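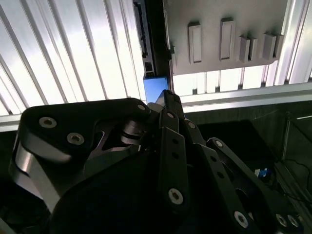 The black hand at Fledo, Faltumley.

THE SLOW HAND

My mother repaired sewing machines, and she taught me by putting her hand over my hand. She did not explain much. When I pushed too hard she pressed my knuckles, and when I was right she became light, so light that I forgot she was there.

I thought of her on my first morning at Fledo, when they gave me the handles. The handles hang from two springs above a chair. You move them, and on the other side of the room the black hand moves also, a very small moment later. "Do it as you would do it at home," said the supervisor from Ukora. I had to take old computers apart, always with the same care, until the machine had 1000 good examples from me. Then it should do it alone.

In October I had 86. 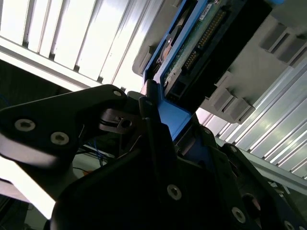 My mother used to say that a nervous person touches a thing in the middle. I had not understood this before the handles. With them I cannot feel the weight or the edge, I only see, and in the beginning I always went to the middle. Later I learned to bring the fingertip low, to the bottom edge of the blue frame around the green board, and to press there and wait. The supervisor watched my waiting on her screen.

"Can you make it shorter?" she asked. "It learns the waiting too."

"Is it bad?"

She considered this. "It is time," she said.

So I tried to wait less. My examples became faster and also worse, and she threw many of them away. I went home on the Fourie bus with my hands on my knees. They were making small movements by themselves, opening and closing, and a boy across from me was copying them.

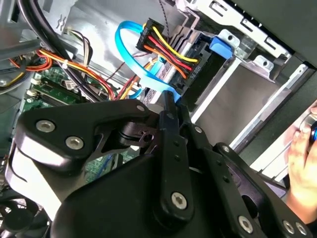
The next week I went back to my slow way and did not ask permission. She said nothing, and the number began to grow again. At 211 they let the machine try without me.

I took my hands off the handles and put them in my lap. The black hand went down, it came close to the edge, and it stopped. Everyone in the room thought there was a fault. Somebody was already reaching for the red button.

"Please leave it," I said. "It is only waiting."

It stood there exactly as long as my mother would have stood. Then it pressed.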